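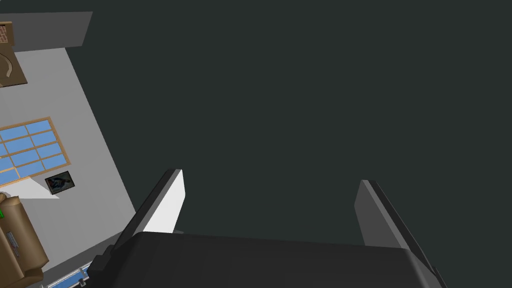
Stop Tuning the Planner

Tuesday, June 23, 2020

I've been writing motion planning code for long enough that people now ask me for advice, and the question I get most is some version of "which planner should I use?" My answer annoys everybody. Use the one you have, leave its settings alone, and go spend your week on the logs.

I know how that sounds! Planners are fun. You change a number, you hit run, the arm in the simulator takes a prettier path around the counter and you feel like a genius until lunch. I lost most of a September to this at Netstead, back when Ashraf Saber and I shared a desk and a very loud workstation. We had 39 parameters in one config file (I wrote a lot of them, so I get to complain) and we'd nudge a couple, run the kitchen tasks overnight, and argue about the results over coffee. Some mornings the grasp rate was up. Some mornings it was down. We had opinions about why, and the opinions were mostly garbage, and we had no way of finding that out.

What finally shook me loose was Gwenllian Mostyn asking to see a failed run. Not the success table, just one failure, start to finish. And we couldn't show her. We had the final joint state, a line of text saying "no valid grasp," and that was it. She was very nice about it. I still went home feeling about two inches tall.

So we stopped for a while and built the boring thing, which we called Trallum. Every time the controller asks for a plan, Trallum saves what the wrist camera saw, what the perception code believed was out there, the plan that came back, and the seed. You can scrub through it. You can start the run again from any one of those points and get the same behavior, every time, on anybody's machine. That last bit took longer than the rest of it put together, and I'd do it again tomorrow.

Now a bad run looks like something I can sit down with.
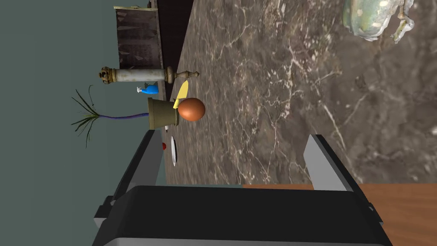

Wrist view in the simulated kitchen, fingers open over the marble, with an egg and a potted plant right up against each other.

Look at that egg for a second. It's brown, it's on dark brown marble, and the pot is practically leaning on it. If your segmentation draws one blob around the egg and the pot, your planner is going to do a lovely job of reaching for a thing that doesn't exist. You could swap in the fanciest sampling planner on the planet and it would reach for the same imaginary thing, only smoother. And then you'd go and tweak the approach angle. I've done it. I've done it on a Friday night.

We went back through 334 failed runs once the recording worked, and I went in sure that the planner was to blame for a big chunk of them. It was to blame for nine. The rest were perception handing over junk, or a stale transform, or my own timeout firing too early (that one hurt). Nine! I'd spent a month sanding the one part of the house that was already smooth.

Tomos Skyrme disagrees with me on this, loudly, and he has a decent point. He works on tight shelf picking at Lougher, where the gap is hardly wider than the hand, and there the planner really does earn its keep. Fine. If you've looked at your failures and they're planning failures, go tune the planner with my blessing. My gripe is with the people who haven't looked. Most of the teams I visit haven't, and I say that with love, being a former member.

The other pushback I hear is that it's only simulation, so why bother recording so carefully when you can always run it again? Well, can you? Try it. Run the same task eight times with what you think is the same seed and compare the joint paths. I'll wait. İlker Çınar tried this on his own stack after we'd had this argument over dinner, and he sent me the plot the next day with no message attached.

If you're starting from nothing, don't copy Trallum, it's full of our own weird habits. Save the camera frames and the object poses your code believed in, with one clock for both. Put the seed in the file name. Then pick one failed run every morning and watch all of it before you open the config file.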